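In Defense of the Slow Translator
Margaux Charpentier
Saturday, March 16, 2024

My grandmother had a habit of reading aloud to whoever happened to be in the kitchen, whether they had asked for it or not, and what she read aloud was nearly always a translation. She had no idea of this, or she had known it once and let it go. To her the books were simply books. They had come into the house in English and she took them as she found them. When I told her, many years later, that I had begun to translate short stories for a living (I was stretching the word "living" quite a bit), she asked me kindly whether there weren't people for that already.

I have been thinking about her question because of a small quarrel I got into last fall, and since I didn't come off very well in the quarrel I would like to have another go at it now, when I can't be interrupted.

It was at a supper after a reading. The reading had been a good one. Tineke Verschueren read from her English version of a cycle of very short pieces, some only a paragraph long, about a man who repairs umbrellas in a town where it has stopped raining. She had been at them, off and on, for 11 years. I want to put that number down plainly because it was the number that started the trouble. Somebody at the far end of the table asked her how many pages the book came to, and she said 95, and there was a silence in which you could hear people doing the arithmetic.

Then a pleasant young man named Bastien Cordier, who edits a magazine I like and would like to go on being published in, said that he thought this was a kind of vanity. He said it very politely. His argument was that a story in another language is like news from a relative abroad, and that the main thing is for the news to arrive. If a translation is clear and decent and reaches us while the author is still alive to be invited somewhere, then it has done its work, and all the extra years are for the translator's own comfort. He said that readers can't tell a fourth draft from a ninth. He may even have said that they shouldn't have to.

I answered badly. I said something about craft, a word I dislike, and then something about cabinetmakers, of whom I know none. What I should have done was tell him about the word for "step."

A few years ago I was working on a story by Zdzisław Nowakowski, who wrote a great many stories and published few of them, and who is the reason I learned to read Polish properly instead of guessing my way through it with a dictionary and a hopeful face. The story is called "Zudis," after a village that he made up, and it is 25 pages long in the original. Very little happens. A widow comes back to the house she grew up in, finds that her brother has let it to strangers, and sits down on the front step to wait for someone to come home. At the end nobody has come and it is dark, and she stands up. I am not spoiling anything.

I had a draft of it in three weeks. I was proud of that draft, and I sent it to Bernadette Rolland, who has been reading my drafts since we were both too young to be trusted with anybody's prose. She sent it back with one mark on it. She had circled the word "step" in the last line and written, "Is she leaving or going in?"

Well, I didn't know! I had not even noticed that there was a question. In my English she stood up from the step and that was the end of the matter. So I went back to the Polish, and read it again, and then read it to myself out loud the way my grandmother would have, and it slowly came to me that Nowakowski had used one word for the step at the beginning, when the widow sits down, and a slightly different one at the end, when she gets up. The first is the ordinary word. The second is nearer to "threshold." He had moved her, you see. Somewhere in those pages, in the dark, without one sentence to tell us so, she had got herself from the bottom of the stairs to the door.

I spent most of a winter on it. I tried "doorstep" for the second word and it sounded like a milk delivery. I tried "threshold" and it sounded like a wedding or a sermon. I tried cheating, and gave her a little sentence of her own in which she shifted upward, and I hated it the next morning as much as I have ever hated anything I wrote. In the end I changed the first word and left the second alone. I had her sit down, at the beginning, on "the bottom step." It's only one extra word. But if you are reading with even half an ear open, then when she rises from "the step" by the door at the end you feel that some distance has been covered, and you may not know why you feel it, and that is exactly how it is in the Polish.

Could a reader tell? I think this is where Bastien and I really part company. He imagines a reader holding two versions side by side, and he's right that there is no such person, apart from reviewers on a bad day. I imagine a reader with one version, on a bus, with a cold. She won't say to herself, "What a fine solution to the step problem." She'll get to the end, and look out of the window for a minute, and miss her stop or not miss it. I believe that the winter went into that minute. I can't prove it. I couldn't prove it at supper, either, which is how I ended up talking about cabinets.

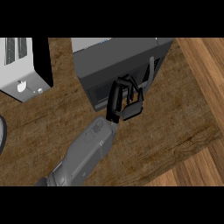 A kitchen counter with a toaster and an oven.

There is a fair objection to all this, and I'd like to make it myself before somebody writes in. Slowness costs money, and the people who can afford to be slow are very often people with a spouse who has a salary, or a house that is paid for, or no children to pick up at three. When I praise Tineke for her long labor on the umbrella man I am also, without meaning to, praising whatever it was that let her do it. She taught school the whole time, as it happens, and did her translating between five and seven in the morning. But not everyone has the constitution for that. I certainly don't. I have taken on quick work myself and been glad of the check. I once put 187 pages of a detective novel called Dralemel into English between the start of September and the first snow, and I won't pretend I lay awake over every doorknob. It was a cheerful book and I hope I made a cheerful book of it. The detective, Leblanc, had a way of sighing that I got very fond of.

So I'm not saying that fast work is bad work, or that it ought to make anyone ashamed. What I object to is the notion that the slow kind is a private indulgence, like a bubble bath. When a magazine says to a translator that it would love the piece but needs it by the end of the month, it's asking for a particular kind of piece, and over time it will be sent only that kind. The stories that go into English nicely in a month will go into English. The ones with a trick in the word for "step" will stay where they are, or they'll come over with the trick left out, and we'll read them and think, quite reasonably, that the author was a little flat. I have heard Nowakowski called flat. I have heard it from someone who had read him only in a version made in a hurry for an anthology, and I didn't have the heart to ask which one, as there was a chance it was mine.

And there's the matter of the dead. Bastien wants the news to arrive while the author is alive, and I do sympathize, having once had to write to a widow with the good news two months late. But most of the authors I love were past being invited anywhere before I had learned to read. They are in no rush at all. What they need from me is to be heard right, once, by somebody patient, and I can't think why that should be done at the pace of a magazine.

Bernadette, when I read her this over the telephone, said that I was being hard on Bastien and that he'd published two of her own translations without changing a comma. I said I knew it, and that I was only being hard on the one thing he said. She asked whether I had told him about the step. I said that I hadn't had the chance. "You had the whole cheese course," said Bernadette.

I've now started on another Nowakowski. It is called "Enel," and it's about two brothers who share a coat, and it is shorter even than "Zudis." There is a word in the second paragraph that may mean "sleeve" or may mean something more like "an arm's worth," and I have been walking around with it since the New Year. I tried it on the man who sells me fish. He thought "sleeve." He was very definite about it, and I wrote it down in the margin with a question mark, and I expect I'll still be looking at it come summer.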